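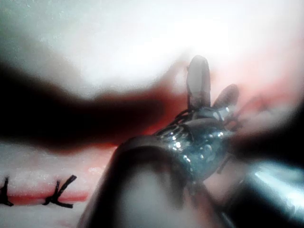 By Ilham Chong
Opinion | 2 min read

My grandmother in Stovness hemmed curtains for half the street, and she used to say that you should judge a seamstress by the back of the cloth. I think of her whenever people talk about surgery, because all the talk is of the cutting, and hardly any of it is of the sewing up afterward. I'd like to put in a word for the sewing.

A stitch is such a small thing! Needle in, needle out, a loop, a pull, another loop, and then the two ends trimmed short so you can go and do it all again a little farther along.
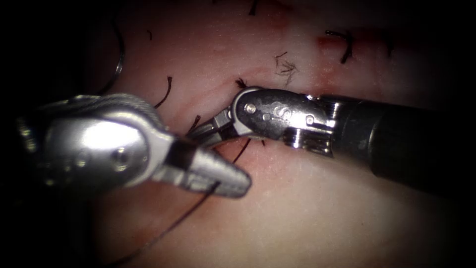

Thread between the jaws, with the short ends of earlier stitches along the seam.

Prasetyo Mangundap, who taught me (patiently, for nine months), would make me take out a stitch for being pulled too tight long before he'd fuss over a crooked one. Edges should meet and rest together, he told me, the way you'd close a good book. I grumbled at the time. I've since come around to his side entirely.

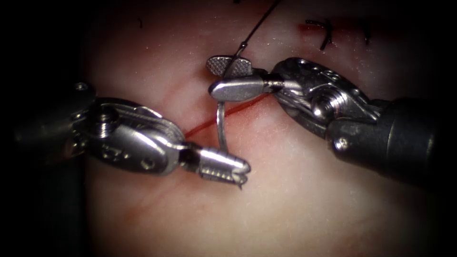 Give the needle its curve

A curved needle wants to travel in a curve, and most beginners I've met try to shove it straight. Let the wrist roll and it goes along kindly. I would happily spend the first two months of any course on that alone, before anyone ties a knot.

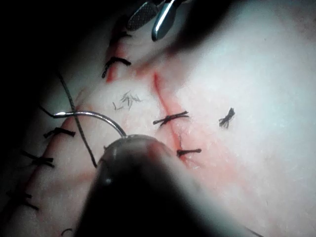
Interrupted knots down the long incision, and a shorter one still to the right.

Separate knots are slower than one running thread, I know, and there are days when slower won't do. For learning, though, I'd choose them every time. Each one lets you stop, look, and do the next a bit better.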